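Lecture 9: Can Machines Do the Chores Yet?
Service Robotics, Unit 2
Notes revised Oct 9, 2018

Last lecture ended with the arm on a factory line, doing one motion on one part that arrives in one place. Today we take the same arm and give it a sink of dishes or a bin of mixed parts. Most of what made it good at its first job stops helping.

Keep two questions apart while you read. Can a machine do the chore once, on a good day? Can it do the chore every day with no engineer in the room? Demo videos answer the first. Buyers care about the second.

Where things stand

Floor cleaning works, within limits. The robot stays on one plane, and a missed spot costs very little. Dishwashers and washing machines also work, and have for decades, but a person still does the loading and unloading. Folding laundry is slow. Clearing a table is possible with known dishes and good light, and gets much worse with a glass behind a bowl.

On the shop floor, moving closed boxes between stations is close to solved. Picking a single part out of a bin is fair to good, depending on the part. Cables, bags and anything that bends are still mostly done by hand.

The Karnus trial, which we will use as our running case, put an arm at a packing bench in Geltitlow for a month in June. It made more than 3,000 picks. The failures fell mostly into two groups: the gripper closed on the wrong spot, or the system did not know where the item was at the time it had to move. The second group took longer to fix.

What the wrist camera gives you

A camera at the wrist goes where the hand goes, so it can get a close view that a ceiling camera never will. The price is that the view changes with every move, and there are times when it carries very little.

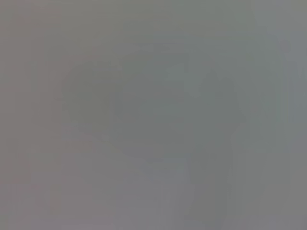

Reading time: 10 minutes

A person can look at a view like this and say there are darker areas toward the middle and lighter ones near the top and the right side. It is hard to go further. There is no crisp edge to line a finger up with, and color hardly helps either. A program that must return a grasp point will still return one unless it has been built to say "I don't know."

So a chore robot needs a way to notice that its view is poor and do something sensible: stop, back off, look again, or use the last position it trusted. Noteo, the planner we use in lab, has a confidence threshold for this. Set it too low and the arm reaches for nothing. Set it too high and the arm spends the afternoon looking around.

Why homes are harder than shops

A shop can be changed to suit the machine. You can fix the lighting, paint the bench, and ask the supplier to ship parts in trays. A kitchen stays the way its owner likes it - and it is different tomorrow.

Xavier, the home arm in the second reading, was tested in one kitchen with one set of dishes. Read its results with that in mind.

For next time

Read the Karnus report up to the section on recovery. Pick one chore you do yourself and write down each point where you look before you move. Bring the list to lab.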